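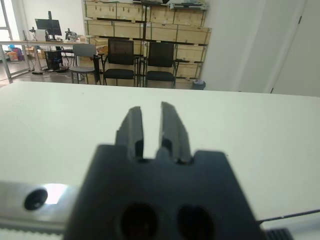
Liya Lemma

Shelving for plywood crates next to a work table

We keep light wooden crates on a dark metal shelving frame, stacked several levels high, behind a large white table. The crates are pale plywood panels with darker battens and small metal fittings. I have two problems. First, the upper crates are hard to get down safely. Second, I want to add more and don't know how to work out what the frame will carry. The plate on the upright gives 565 lb per level, evenly distributed. A full crate weighs 52 lb. The table stays where it is.

Zivstead

Weigh a few more full crates before you rely on one figure, and use the heaviest. At 52 lb, ten crates come to 520 lb, so ten is the limit per level with a small margin. Eleven is 572 lb and over the plate.

"Evenly distributed" matters. Crates standing on battens put the load on narrow strips, so run the battens across the shelf beams, front to back. If the level has no deck, check that both ends of every batten bear on a beam. Anything stacked on top of another crate counts toward the same level.

Put the heavy crates between knee and chest height and the light ones on top. Leave 26 inches clear between the table and the shelving if you only reach in, more if you use a step. Anchor the frame to the wall.

Galano

Agree on the anchoring. We had 15 crates on one level for a year and the beam took a permanent bend. Also check the screws in the battens, they work loose.

Joshi

Just get plastic bins, they're lighter.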